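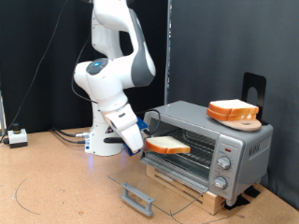 What is Hivora?

Hivora is a text collection of short cooking instructions for small table-top ovens, written down by people who cook with them at home. It contains 2226 instructions in plain English, each with a few fields that tell what food it is about, what the cook wanted to reach and how the time and the heat were expressed.

Last change to this file: Thursday, October 7, 2021.

## Why we made it

Recipe collections are easy to find, but most of them are written for a full-size oven. A person who lives in one room with a small oven on the worktop has to translate every recipe alone: less time, lower shelf, smaller tray, foil on top after the middle. This knowledge exists, but it is mostly in notebooks, on paper stuck to cupboards and in messages between relatives.

The first notebook came from Manouchehr Fallahi, who cooked for several years in a student house and wrote down every dish which burned. Selorm Akolgo typed it, and after that other people began to send their own notes. The name Granda was used for this early version. If you find a file with `granda` in the name, it is old and has many typing mistakes which we corrected later.

We are interested in the language of these instructions as much as in the food. How does a cook say "enough"? When do people give minutes, and when do they give a colour or a smell? We think the collection can be useful for people who write manuals, for teachers of English, and for anybody who studies how instructions are written.

## What is in the folder

```
hivora/
 instructions.csv
 contributors.csv
 foods.csv
 notes/
 spelling.md
 heat_words.md
 changes.md
 LICENCE.txt
 README.md
```

`instructions.csv` is the main file. The other tables are joined to it by the fields `contributor_id` and `food_id`.

### Fields of instructions.csv

| Field | Type | Meaning |
|---|---|---|
| `id` | text | Never used again, also if the entry is deleted |
| `food_id` | text | Points to `foods.csv` |
| `contributor_id` | text | Points to `contributors.csv` |
| `text` | text | The instruction as the cook wrote it |
| `text_clean` | text | The same with corrected spelling |
| `goal` | text | `cook`, `reheat`, `crisp`, `dry`, `melt`, `keep_warm` |
| `time_kind` | text | `minutes`, `range`, `sign`, `none` |
| `heat_kind` | text | `degrees`, `dial`, `word`, `none` |
| `warning` | yes/no | The text warns about something |
| `checked_by` | text | Initials of the second reader |

In `time_kind`, the value `sign` means that the cook gives something to look for in place of the time. "Until the cheese makes bubbles at the side" is a `sign`. If there are both minutes and a sign, we put the one which comes first in the sentence. This is a weak rule and we know it. Please read `text` if the difference matters to you.

In `heat_kind`, `dial` is for expressions like "a bit after the middle", when the cook speaks of the position of the control and gives no temperature.

### Two entries as they are in the file

```
id: hv-bread-old
goal: crisp
text: "Yesterdays bread, wet your fingers and shake them over it, middle heat, take out when the crust is hard if you knock on it"
time_kind: sign
heat_kind: word
warning: no
```

```
id: hv-pie-foil
goal: reheat
text: "cover the pie loosely with foil, dial a bit before the highest, foil off for the end. Do not let the foil touch the heater!"
time_kind: none
heat_kind: dial
warning: yes
``` 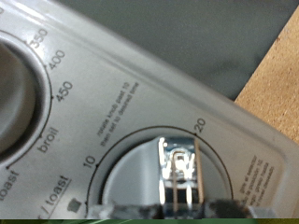 Why do so many entries have no temperature?

Many cooks do not trust the numbers on a small oven, so they write in words such as "gentle", "middle" or "nearly full". We kept these words as they are. Converting them into degrees would be our guess and would not be the knowledge of the cook.

The file `notes/heat_words.md` lists the heat words we met, with the other words that usually stand beside them. "Gentle" stands near to "dry" and "keep warm", as one would expect. "Strong" is more difficult. Some contributors use it for the highest heat, and some use it for heat which comes only from the top. Anas Abdel Hamid went back to the cooks he could reach and asked them what they meant, and where we have an answer it is written in the notes.

## How the texts were collected

There are 127 contributors. Most of them sent notes by post or by e-mail, and a smaller part spoke on the telephone while one of us was typing. Spoken entries have `spoken` in the contributor table. They are longer and have more repetition, and we did not shorten them.

Each person could send as many instructions as they wanted. The result is not balanced: a few people sent whole notebooks and many people sent one page. If you count words over the whole collection, the notebooks will decide your result. We advise to take a sample with up to 2 entries for each food from each contributor. A column for this is planned.

Everybody signed or said that their text may be published. Names of contributors are not in the files. We also removed names of children, street names, and the names of shops when the shop is so small that the place could be recognised.

The work of reading went like this:

1. One person typed the text into `text` and changed nothing, also when there was an obvious mistake.
2. The same person filled in `goal`, `time_kind` and `heat_kind`.
3. A second reader looked at the fields without seeing the first values and filled them in again.
4. When the values were different, the two readers talked and chose one. If they could not agree, Amirul Hidayat decided.
5. The corrected spelling was written into `text_clean` at the very end.

Disagreement was most frequent between `crisp` and `reheat`. For old bread, cold chips and cold pastry it is often both. We now use `crisp` when the text speaks of the surface (crust, skin, edges) and `reheat` when it speaks only of the food being hot. Entries read before May were looked at once more under this rule.

## Foods

The table `foods.csv` has a simple name for each food, a group, and other names used by the contributors. Bread is by far the biggest group. After it come potatoes, cheese dishes, fish, and leftovers that are difficult to name. For leftovers we use the name `mixed_plate`.

Some names were a problem:

- "Biscuit" is always the dry sweet thing, as in British use. One contributor used it for a soft bread and this entry is moved to bread.
- "Toast" is a food and also an action. As a food it has its own `food_id`. As an action it is not marked.
- "Pudding" may be sweet or salty, please check the text.
- "Chips" are hot potatoes. The thin cold ones are "crisps", and nobody sent an instruction for them except how to make old ones dry again.

## Known problems

The collection is in English only, but for many of the contributors English is not the first language. In `text` there are forms that a school book would mark as wrong. They are part of the material. If you need standard spelling, use `text_clean`, but the grammar there is not touched.

Apostrophes were lost when the first notebook was moved from one program to another. Nkrumah Laryea put most of them back by hand. Some may still be missing in the entries marked `source: notebook_a`.

Fahrenheit and Celsius are both present. When the cook did not write which one, we did not add it. Usually one can see from the number, but please be careful with the low values for drying herbs and fruit.

A few instructions contradict each other. For baked potatoes, one cook says to make holes and another cook says never to make holes. Both are kept.

**Food safety.** These are private habits and they were not tested by us. Some entries, mainly about rice, chicken and fish, do not fit to the usual advice on keeping and reheating food. Do not print them as advice for the public. The field `warning` tells only that the cook wrote a warning – it does not tell that the instruction is safe.
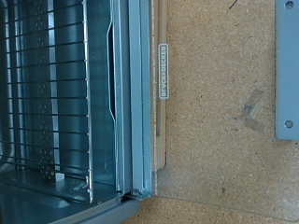 ## How to open the files

All tables are in UTF-8 with a comma between the fields and quotation marks around text. Some texts have a line break inside, so a program which reads one line at a time will break them. Use a proper CSV reader, for example:

```python
import csv

with open("instructions.csv", encoding="utf-8", newline="") as f:
 for row in csv.DictReader(f):
 if row["time_kind"] == "sign":
 print(row["food_id"], row["text_clean"])
```

In a spreadsheet program, please choose "text" for the `id` column before you import. Otherwise some ids are changed to dates and the join with the other tables does not work any more.

## Related folders

`pisetus` is a small tool that searches for expressions of time ("a while", "one song long", "till the news is finished"). It was written for this collection but it can read any text file. Its rules are simple and it misses expressions which go over two sentences.

`dovhaniuk` is the list of cooking verbs we used for the first sorting. It is not developed now. We leave it there for people who want to repeat the old results.

## Corrections and new entries

Small corrections are welcome as an issue, with the `id` of the entry and the field which is wrong. Please do not send a whole changed CSV file, the comparison takes too long. For new entries, copy the form in `notes/changes.md` and write the instruction in your own words, as you would tell it to a friend who is standing in your kitchen. Text copied from a printed cookbook cannot be accepted.

Questions about the heat words go to Anas, questions about fields and reading rules to Amirul, everything else to Selorm. We answer when there is time, mostly in the evening.

## Licence

You may use, copy and change the collection also for paid work, if you name Hivora and say what you changed. The full text is in `LICENCE.txt`. If a contributor asks us to remove an entry, it is taken out in the next version and the `id` is listed in `notes/changes.md`. Please take it out of your copy too.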